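**Two hand-held grippers, jaws lose the grip on round things**

**eniko_v** wrote:

Hello all. I am building a pair of hand-held grippers in our shared workshop, for recording how a person picks things up. Later the same jaws should go on the arm. The plans are the Flomonia ones, with small changes by me. Trigger and linkage are good now. My problem is the jaws.

With boxes I have no trouble. With anything low and round, the jaws close, the thing turns a little and then it jumps out. I printed the jaws in black, with ridges on the inside surface. My first ridges were 2 mm apart and I think this is too coarse, but I would like to hear it from somebody who tried.

Motion of the jaw is 11 cm fully open. One gripper weighs 515 g with the battery, so after a longer session the wrist feels it.

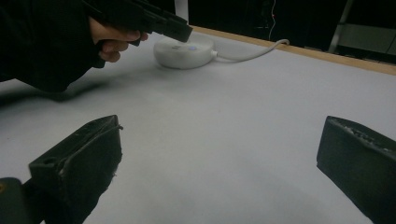 **Inum** replied:

Finer ridges will not save you. Hard plastic on a smooth curved side has very little contact, whatever pattern you print. Put a soft pad on it. I use silicone sheet, glued, and I change it when it gets shiny.

**hegedus_workshop** wrote:

I don't agree completely. Soft pads are nice for the hand, but when you move the jaws to the arm, the pad gives way and your closing position is not the same every time. I would keep the hard jaw and make a shallow V in it. A round thing then touches at two lines on each side and it cannot turn so easily.

**Inum** replied:

A V is fine if every object has the same size. She is not picking up only one object, I suppose?

**eniko_v** wrote:

No, I have 16 objects on my list, and maybe half of them are round. The low white one with the cable is the worst, because the cable also pulls it to the side when I lift.

@hegedus_workshop How deep do you make the V? My jaw is not very thick near the tip, and there is already a hole for the screw.

**hegedus_workshop** wrote:

Shallow, one or two millimeters. Stop it before the hole. And for the cable: leave a loop of slack on the table before you lift. You are testing the cable now and not the jaw.

**ziven** wrote:

Has anybody asked about the closing force? I had the same jumping in August and my jaws were not parallel. They touched at the tips first and pushed the object back to the palm, or out. Close them on a sheet of paper and pull at different places.

**eniko_v** wrote:

@ziven I did the paper test now. On the left gripper the paper is held only at the tip, and near the base it slides out freely. On the other one it is better, but also not equal. So I will correct the linkage before I print anything new. After that I try the silicone on one gripper and the V on the other, and I will write which one holds.

Thank you for the patience with my English.

Enikő Virág

**Inum** replied:

Your English is fine. Roughen the plastic before you glue the silicone, or it peels at the corners.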